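Brurumdale Library District to Change Loan Rules and Branch Hours

The Brurumdale Library District will adopt a revised lending policy in November, ending overdue fines on most materials and extending evening hours at both of its branches. The board of directors approved the changes at its regular meeting, following a review of the policy that had been in place since the Bustamante Street branch opened.

Under the revised policy, books, audiobooks, magazines and music will no longer accrue daily charges when they are returned late. Items not returned within 41 days of the due date will be treated as lost, and the borrower will be billed the replacement cost. The bill will be canceled in full if the item is brought back in usable condition. Existing overdue balances will be cleared from all accounts on the day the policy takes effect. Patrons do not need to apply or visit a branch for this to happen.

According to the report presented to the board, 2784 cardholders currently have borrowing privileges suspended as a result of unpaid fines. Many of these accounts have been inactive for several years. The report recommended that the district write to each affected household at its last known address, and the board agreed to cover the cost of a single mailing from the current operating budget.

"A suspended card is a closed door, and in a large share of these cases the original item was returned long ago," said Sherif Benjelloun, director of the district. "The board has asked us to keep the collection intact and to keep people borrowing from it. We believe the new rules are a reasonable way to do both."

Fines will remain in place for two categories. Interlibrary loans will continue to carry the charges set by the lending institution, and the district will pass these on without an added fee. Museum passes, which are reserved by date and are often requested by several families for the same weekend, will carry a flat late charge. Passes may be reserved up to a month in advance and must be collected in person by an adult cardholder.

The loan period for new fiction will be lengthened from two weeks to three. Renewals will be applied automatically, up to a limit of 2 per item, unless another patron has placed a hold. Patrons who have an email address on file will receive a notice when an item is renewed and a second notice when no further renewals are possible. Those who prefer a telephone call or a postcard may ask for one at the circulation desk.

Evening hours will be extended at the same time. The Bustamante Street branch will remain open until 8:30 p.m. on four evenings, in place of the current two. The Stuken branch will close at 8:00 p.m. on the same evenings. Both branches will continue to open at 10:00 a.m. The district does not plan to change its weekend schedule, although the board has requested attendance figures for the early afternoon before it considers the budget for the coming year.

Staffing for the additional hours will be met through the conversion of part-time positions to full-time positions. No new posts have been created. Employees affected by the change have been consulted, and their revised schedules will be posted one month before they begin.

The board also heard public comment. One resident of the Stuken neighborhood asked whether the removal of fines would lead to longer waits for popular titles. District staff replied that the hold system would not change, and that an item with a waiting list cannot be renewed. Another speaker asked that the branch parking lot be lit during the later hours. The board referred the question to the facilities office, which will report at the next meeting.

A short presentation on the quiet study area at Stuken was received without discussion. The Cakeo reading program for young children will continue in its present form, with sessions in the morning and registration at the children's desk. Families already enrolled do not need to register again.
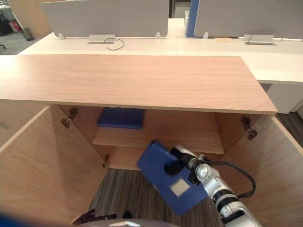
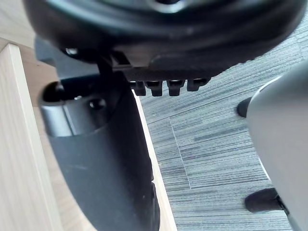
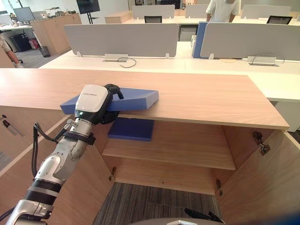
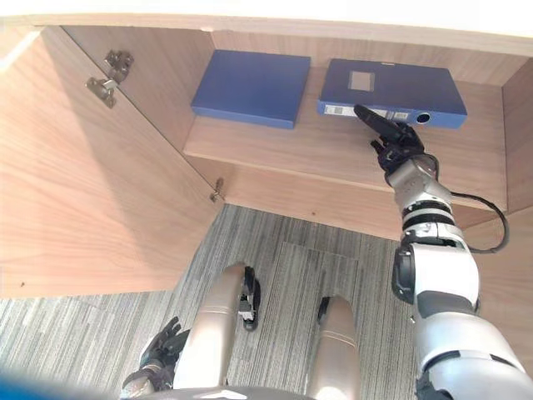

Copies of the revised policy will be available at both circulation desks before it takes effect. A large-print version may be requested from any member of staff, and translated summaries will be provided in the languages most often spoken by district cardholders.

Patrons whose cards have expired, as distinct from those suspended for fines, will need to renew in person. Proof of address is required, and a lease, utility bill or official letter will be accepted. Cards for residents under 18 may be renewed by a parent or guardian. There is no charge for renewal. Replacement of a lost card will continue to carry the existing fee, which the board left unchanged.

The district will review the policy after its first full year. The review will compare the number of items returned, the number billed as lost and the number of active accounts with the same figures for the preceding year. Results will be presented at a public meeting, and written comments will be accepted in advance. Comments may be left at either branch or mailed to the director's office at Bustamante Street.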